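Flelomport Reports 76 Percent Completion on Two-Arm Laundry Loading From 300 Demonstrations

TRONCOSO, February 4, 2022 – Flelomport, a developer of control software for two-arm robots, today released results from Urnano, a method for learning household handling tasks from a small number of human-guided demonstrations. In tests on loading a front-loading washing machine, a policy trained with Urnano completed 76 percent of trials. A baseline policy trained on the same data completed 34 percent.

Both policies were trained on 300 demonstrations recorded by operators guiding the two arms remotely. A trial was scored as complete when every garment in the basket had been placed fully inside the drum, with no fabric left across the door gasket. Partial loads were scored as failures.

Urnano splits each demonstration into short segments at the points where a gripper makes or loses contact with fabric. The policy is then trained to predict the next contact point along with the arm motion leading to it. During a trial, the prediction is refreshed each time a contact changes, so a garment that slips or folds over does not force the robot to restart the task.

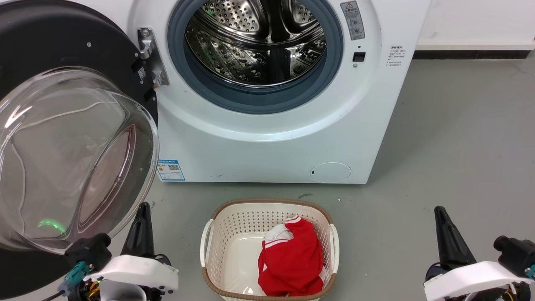
"Clothing is difficult because its shape after a grasp cannot be known in advance," said Iara Ulloa, research lead at Flelomport. "Most of the baseline failures occurred between lifting the garment and clearing the gasket. A sleeve would hang below the opening and the arm would continue on its original path. Updating the target at each contact removed a large share of those cases."

The test set consisted of 12 garments that did not appear in the training data. The basket was placed on the floor in front of the machine, and its position was changed between trials. The door was open at the start of every trial. Opening and closing the door, adding detergent and selecting a wash program were outside the scope of the study.

The remaining failures fell into two groups. In the first, the grippers closed on the basket instead of the garment, most often when the garment lay flat against a side wall. In the second, fabric dropped back out of the drum after release. Flelomport is adding a check of the gasket area after each release to address the second group.

"The completion rate is not high enough for unattended use," said Digby Rewi, who managed the trials. "It is high enough to show which part of the task needs more data."

Flelomport plans to publish the segment labels and scoring rules in May. Trials of the same method on unloading will follow.

About Flelomport
Flelomport develops learning-based control software for two-arm robots working in homes and service laundries.

Media contact
Nia Gwilliam, Flelomport Communications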